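Dosgate Evening Courses
Decorating and Finishing for the Home
Handout 4: White

Read before the practical in the Subramaniam Building. Bring a pencil, old clothes and the piece of primed board you were given last time. If you have already used the board as a shelf, please bring the shelf.

What this session covers

We have done colour. People enjoy colour. They have opinions about it and bring in cushions. White gets none of this attention, and yet most of you told us on the sign-up form that you were going to paint the room white anyway, so here we are.

The session deals with choosing a white, preparing for it, putting it on and judging whether you have finished. The last of these takes longest and has ended at least one friendship in the Culetmont group.

White as a colour

Pigment makers will tell you that a white paint is white because of what is in it. Very well, but the tin is only half the story. A white surface takes on whatever falls on it. A north window makes it cool. A warm bulb makes it look like the inside of a teacup. A green lawn outside a low window will give you a green ceiling, and you will spend a weekend blaming the shop.

The practical consequence is that one coat of one paint from one tin will be several colours at once. Beginners see this and conclude that they have missed a bit. They go back with the roller and put more on the "dark" part. The dark part remains dark, being dark for reasons that paint cannot reach, and now it is also thicker.

Before you touch up a patch, do three things. Look at it from the other end of the room. Hold a sheet of plain paper flat against it and see whether the paper changes too. If the paper goes grey in the same place, the trouble is light and you may put the kettle on. Then look again at a different time of day, with the lamps off.

Reading a gradient

Practise on any large plain area, upright or flat. Start in one corner and travel slowly to the opposite one, and name the change to yourself as you go: cooler, greyer, brighter, bluer. You want words for it before you want a brush. In the picture, the white goes from a cool pale grey near the top left to something brighter and slightly blue across the middle and right, and the change is so gentle that there is no point at which you could draw a line and say the grey stops there. Light does that. A missed patch usually has an edge, and once you have learnt to look for the edge you will save a good deal of paint.

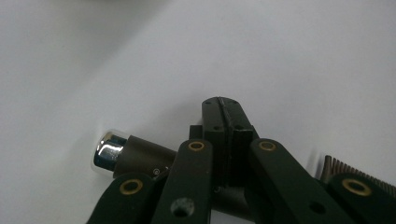 Choosing from the card

The Prumeck card we use in class has far more whites on it than any household requires. You will be shown 2 of them side by side and asked which is warmer. Everyone can do this. You will then be shown one of them alone and asked what it is, and the room will go quiet.

Always compare. A white on its own is simply white until somebody puts another one next to it, when it becomes pink, or cream, or faintly like old piano keys. The things that will stand next to yours are the ceiling, the skirting, the door and the window frame. If those are staying as they are, take the card to them. Do not take a memory of them to the card.

The one we use on the practice boards is number 927. It has no name, for which we are grateful. It leans cool, covers decently and shows every fault, so it is a good teacher and a poor choice for a hallway with children in it.

Preparation

Dark paint hides dents and shows dust. White paint hides dust for a while and shows dents from the moment the sun comes round. Fill, leave to harden, sand, wipe, look. Then fill the ones you missed.

For the board exercise we finish with 300 grit, used lightly and by hand. This is finer than most walls deserve. The idea is that you should feel once what a properly smooth surface is like, so that you know what you are choosing to do without when you get home and it is half past nine at night.

Looking for dents is best done with a torch laid almost flat against the surface, so the beam skims along it. Every bump throws a shadow and the effect is horrifying. Ring the bad ones in pencil, softly. Do not ring them in ballpoint. Ballpoint comes through emulsion with a persistence that would be admirable in another context.

Application

Cut in the edges first and roll while they are still wet, so that the two meet without a border. Work from the window side inwards. Load the roller evenly and do not squeeze the last of the paint out of it by leaning; leaning gives you tramlines, and tramlines in white are invisible until guests arrive.

Keep the final strokes going the same way. Put the roller down. Students find this step the hardest. A coat that is beginning to dry does not want company, and going back over it drags the surface into a texture like orange peel.

Leave the time stated on the tin between coats. The tin is not being cautious. If it says overnight, go to bed.

Judging the finish

A good plain surface gives the eye nothing to hold. You should find no seams where two rolled areas meet, no marks, no visible texture at normal distance, and only soft changes of tone that come from the light. This is a modest thing to aim at, and you will not be congratulated for it. Visitors will admire the lamp.

When inspecting your board, stand where a person would ordinarily stand. Anyone can find a fault with their nose against it. We will mark the boards at arm's length and again from the far side of the bench, and a fault visible only from closer than that will be noted and forgiven.

Common remarks on returned boards

"Patchy." Usually a true thin coat. Look for the edge, as described earlier.

"Stripe on left." Leaning on the roller.

"Fibres." New rollers shed. Wrap the sleeve in masking tape and peel it off before first use, and repeat if it still looks like a cat.

"Yellow." You have used the tin from the gloss cupboard.

"Very good, but which side did you paint?" This has been written twice, both times sincerely.

Before next session

Choose one white surface at home and look at it morning, midday and evening. Write down a single word for its colour each time, without checking what you put before. Bring the three words with you. Leave the surface alone in the meantime, however strongly you feel about it.

Boards not collected by the end of June will be painted over and given to the next intake.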